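Visit to the Iltham Water Treatment Works
Report to members, December 13, 2020

In November, members of the Uibo Residents' Association visited the water treatment works at Iltham, which supplies the town and the villages to the north. The group was received by Vasylyna Kostiuk, the operations manager, and divided into 3 parties for the tour.

The visit began at the intake on the Rumo River, where coarse screens hold back leaves and branches. From there the water is pumped to the settling tanks. Ms. Kostiuk explained that the tanks were relined last year and that one is drained each spring for inspection. The older filter house — built in brick, with its original windows — remains in service alongside the newer building.

Members were then shown the laboratory. Staff there tested 2,301 samples during the previous year, taken from the works, from the Cadum reservoir and from household taps. The works serves 665 properties on the upper main, where low pressure has been a frequent complaint. A replacement pump has been ordered, and the first 500 yards of new pipe will be laid before summer.

Questions from members dealt mainly with hardness, billing and notice of planned shutoffs. The association has asked for written notice to be given at least a week ahead.

Household sampling was the last subject of the afternoon. Residents who agree to take part are sent a bottle and a printed form, and the sample is drawn from the kitchen cold tap first thing in the morning. With a double sink and a tall faucet between the basins, the spout should be turned over the empty basin, away from any rack or plates in the other. Forms may be requested from the association's secretary.

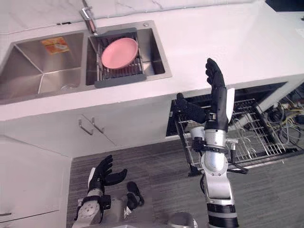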